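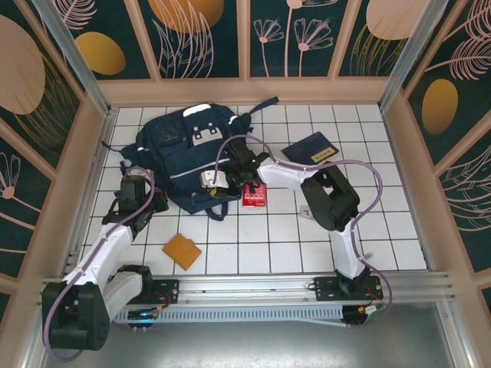

From: Jamie Bunting
To: Pemberg bimanual list
Date: 2026-08-29
Re: Which fingers for soft bags?

Hi all,

Svatopluk Skála wrote:
> We are starting on bags and pouches in the autumn and I would
> like to hear from anyone who has compared fingers on them. Our
> hard black ones slide off zipper pulls. Is it worth printing
> softer ones, or should we be looking at the controller first?
> Also, do you get anything useful from wrist cameras once the
> gripper is down in the fabric?

Oh good, bags! We've been living in this for most of the summer, so you get the long answer.

Fingers first. We ran three sets on the same two arms: the hard stock ones, the Bakik pads, and the yellow ones Tracey Kershaw printed back in June. Same backpack, same start poses, 647 tries in total before we ran out of patience. The hard ones gave us your problem exactly. They close fine on a book or a wallet and then skate right off a small pull tab. The Bakik pads hold beautifully but they're fat, and getting one in beside a zipper without dragging the whole lip of the bag along is misery. Tracey's are chunky too, but the flat beveled top lets you slide in along the edge of the opening and sort of lean on the fabric, and I love them. Opening the main compartment went from a coin toss to something I'd show a visitor.

On the controller: yes, look at it, but second. We had the Prumov one at its default force limit for weeks and it was squeezing far too hard. Dropping the limit made more difference for the soft pads than for the hard ones. I can send our settings file if you want it.

Wrist cameras, now. I was the skeptic here and Roland Garside gets to gloat.
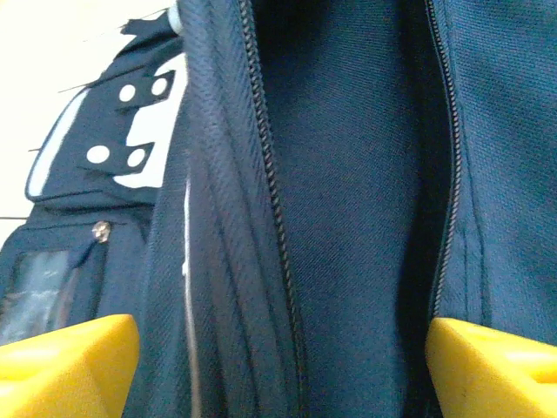

The thing I expected to kill us was dark fabric on dark fabric. Navy lining next to navy mesh, deep shadow inside, very little for the camera to hang on to. But the zipper teeth make a nice strong line at that range, and if you keep both fingertips in view you always know where you are relative to the opening. From the overhead camera the forearm is in the way half the time and the bag is one big dark blob. We tried training with overhead only, 300 episodes, and it kept reaching for the strap. Adding the wrist views fixed most of that with no other changes.

Two things that still bug us. Exposure hunts when the gripper dips into the bag, so lock it if your camera lets you. And the cable needs a big lazy loop at the elbow - we had ours too tight and it tugged the wrist on long reaches, which looked like a calibration error and cost me 12 days.

Has anyone tried the Wainwright fingers on mesh? Hayley Tunstall mentioned they snag, but I think that was an older batch.

Svatopluk, tell me what your finger mount looks like and I'll see if Tracey's files will fit it.

Jamie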